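Ticket: Seed store cold room 2, humidity alarm at night
Opened by: Marjorie Hartley
Assigned to: Armindo Sampaio
Site: Korletey regional seed bank
Status: Closed, with one follow-up

Marjorie Hartley wrote:
The Plekine controller on cold room 2 has gone into high humidity alarm on four nights since the end of September. The alarm comes on shortly after the evening defrost and clears by itself before the morning shift. Temperature holds at minus 18 the whole time. Room 1 has the same controller and has not alarmed at all.

The room holds the landrace barley and lentil collections, plus the 115 chickpea accessions that came in from Drerkach and have not been duplicated anywhere yet. Everything is in sealed foil packets, so I am not worried about the seed over one night. I would like it fixed before we open the room for the regeneration pull.

Already checked: door closes fully, door heater is on, nobody badges in during the alarm period.

Armindo Sampaio wrote:
Thanks. Please send the controller export for the last two weeks and the defrost settings for both rooms. Also, has anyone changed the probe in room 2?

Marjorie Hartley wrote:
Export attached. Defrost is set to 40 minutes in room 2 and 18 in room 1. I did not know they were different. Emiliano would know about the probe.

Emiliano Bravo wrote:
I swapped the probe in September when the old one failed its salt check. Same part number. The bracket was cracked, so I moved the new one to the next set of holes, toward the evaporator.

Armindo Sampaio wrote:
Two things to look at, then. The long defrost puts warm, damp air out of the coil housing, and the probe now sits where that air comes out first. The export fits with this. The humidity goes up sharply at the end of each defrost and falls off slowly. On the nights with no alarm it stops just short of the limit.

Please do the following, in this order, and leave a night between steps:
1. Put a spare logger on the middle shelf, away from the coil.
2. Set the room 2 defrost to 18 minutes.
3. Move the probe back to its old position with a new bracket.

Do not raise the alarm limit.

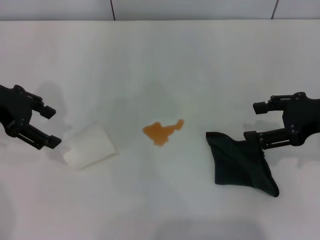 Page 2 of 3

Marjorie Hartley wrote:
Step 1 done. The spare logger on the middle shelf stayed flat through the defrost while the controller went into alarm. So the bulk of the room is fine and the probe is reading the coil air.

Step 2 done the next evening. No alarm, but the peak is still there, lower than before.

Purificación Rivas wrote:
Adding a note from the collection side. I pulled 11 packets from the shelf nearest the coil and ran moisture content on a small sample from each. All are within our storage range and none has moved from its intake figure by more than the error of the method. Packet seals are good. Results are in the Manus database under the accession numbers. I have resealed the packets and they are back in the room.

One packet had a label lifting at the corner – reprinted and replaced.

Emiliano Bravo wrote:
Bracket arrived. Probe is back in the original position and the cable is clipped along the ceiling rail. I looked at the coil while I was up there. There was ice on the lower left fins at the start of defrost and a thin strip of it was left at the end. Is 18 minutes enough?

Armindo Sampaio wrote:
Possibly not for room 2. It has the older coil. Try 25 and look at the fins again. If they are clear, leave it there. My guess is that somebody set 40 to deal with ice and it was never written down.

Emiliano Bravo wrote:
Fins are clear at 25. Drain line is running freely.

Marjorie Hartley wrote:
No alarms since the probe was moved. The controller and the spare logger now agree closely outside defrost. Happy to close.

Xiomara Mahmoud wrote:
Closing as of 1 Dec 2024. Cause recorded as probe position plus long defrost. The follow-up is to add defrost length and probe position to the settings sheet for both rooms, assigned to Emiliano. Marjorie, please leave the spare logger in until the regeneration pull is finished, then return it to the drying room.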